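Folding by Proxy at Darnach

At the Darnach garment-return site, folding used to fill the whole shift. Shirts came back from customers, were checked for marks, folded to a fixed width and stacked by color. Lutell, which runs the site, now has 4 enclosed folding cells on the floor, supplied by Erraji. Each has two arms fixed to a bar at the front of a tabletop. Work comes in on the left in a green tray. Folded pieces go to the back right corner.

The first folds are lengthwise. A sleeve is laid over the body and the shirt becomes a long strip, with the collar end away from the arms.

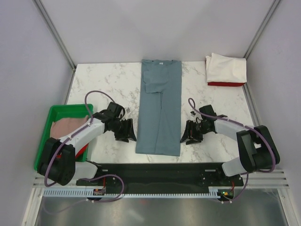

What the operators do now

The job title changed in October from folder to cell operator. One operator covers two cells. The tasks are loading trays, clearing finished stacks and taking over when the software, called Suno, reports low confidence in a fold. Takeover is done from a desk next to the cells, with a pair of hand controls.

Lutell's target is 70 pieces an hour per cell. An experienced folder working by hand was faster than that on plain shirts, and still is. The cells gain on hours, as they run through breaks and shift changes. A full day's target is 425 pieces per cell, which allows for tray changes and stops.

Most stops come at the cross fold. The grippers have to take the hem at both corners and lift it evenly toward the collar.

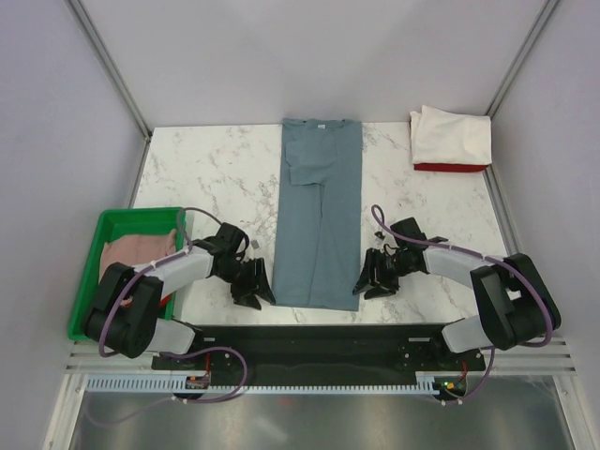 If one side slips, the hem lands at an angle and the piece has to be opened and started again. Soft knits are the worst case. Operators say they can often tell from the lie of the cloth that a lift will fail, and several now take over before Suno asks. The software records these early takeovers, and Erraji uses them to adjust the grip points.

The physical load has dropped. Wrist complaints are down, according to the site's own log, while complaints of eye strain have gone up. Operators rotate off the desk every 5 trays, a rule they asked for themselves. Pay stayed at the folder rate for the trial period and is under review.

Hand folding continues on one bench, for linen and anything with buttons down the full front.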